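The Llewellyn Pink Dinnerware: Plates and Bowls I Keep Reaching For

12/6/18
By the Bindo Kitchen Desk
5 min read

I've been meaning to put the Llewellyn line up on the shop page for ages, and I kept stalling on it because I wanted to use it for a good long while first. So, fine, I've used it. I love it, with a couple of gripes, and I'll get to those.

The color is a soft, pale pink, and it looks especially good on a dark table.
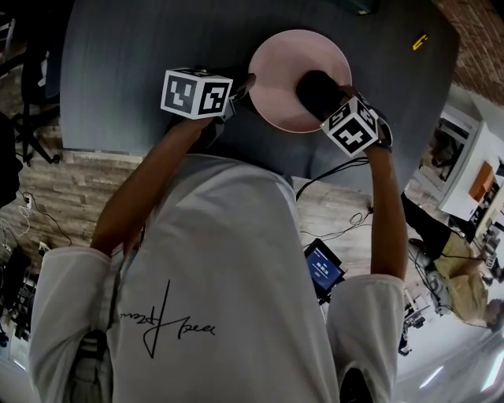
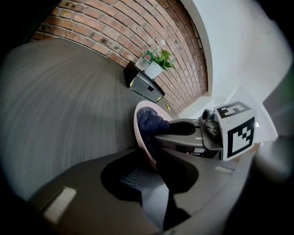
The Llewellyn comes in two shapes for now, the dinner plate and the everyday bowl. You can buy them separately (thank you, Llewellyn, for not making me take a whole boxed set with four mugs I don't need) or get the mixed stack of 16, eight of each. The stack is what I'd go for if you have a family or if you're the house where everybody ends up on holidays. If it's only the two of you, start with four and four. You can always add on, and so far the pink has matched from one order to the next. I put an old plate beside a new one at the kitchen window and couldn't pick out which was which.

The plate first. It's properly round and plain, no pattern, no scalloped edge, and I like it that way. Food looks nice on it! Even leftovers. Green beans on pale pink are a very cheerful sight in the middle of winter. It's flat enough that a knife doesn't skate off, and the rim gives you something to hold when you're carrying three of them and trying to shut the fridge with your hip. Mine fit in our upper cabinet with the door closed, which our last plates never did, and I'd been living with that door half open for two years like it was normal.

The bowl is the one I'd fight you for. Cereal, soup, chili, popcorn, the keys-and-receipts bowl by the front door, all of it. The rim is smooth, so it wipes clean in one go. I've also been using one as a catchall for folded dishcloths next to the sink, and it looks so much better than the sad wire thing I had there before.

OK, gripes. Coffee leaves a faint ring if you let it sit overnight. A little baking soda on a wet cloth takes it right off, but you do have to do it. And the bottoms are a bit rough where they sit on the table, so slip a paper towel between them if you stack them high, or they'll mark the one underneath. I ignored this advice and now have one plate with a small gray scuff in the middle. It's the plate I give myself.

Dishwasher is fine, top or bottom rack. Microwave is fine too, though the bowl gets hot before the soup does, so use a potholder. I wouldn't put either one in the oven.

If you've been looking at the Rirner set we carry, the question I get most is which one to buy. The Rirner is heavier and comes in darker colors, and it hides scratches better. I had it for a year and my wrists noticed. Go Rirner if your kids set the table by dropping things on it. Go Llewellyn if you want something lighter that still feels like a real plate.

Price on the stack is $244, and singles are priced on the order form. Shipping is free on anything over $50, and the boxes have been arriving in good shape with plenty of padding. If something does show up chipped, send us a photo and we'll get another one out to you, no need to mail the broken one back.

We're low on bowls right now. More are coming in January, so if the bowl shows as sold out when you get there, leave your email on the order form and I'll hold some for you. I've asked Llewellyn for a serving platter in the same pink and they said maybe. I'm going to keep asking.

Recent items
Rirner Dinner Set, Restocked
Millden Table Linens: Napkins and Runners
Millden Dishcloths, Pack of Six
How I Store Plates in a Small Kitchen
Bindo Gift Cards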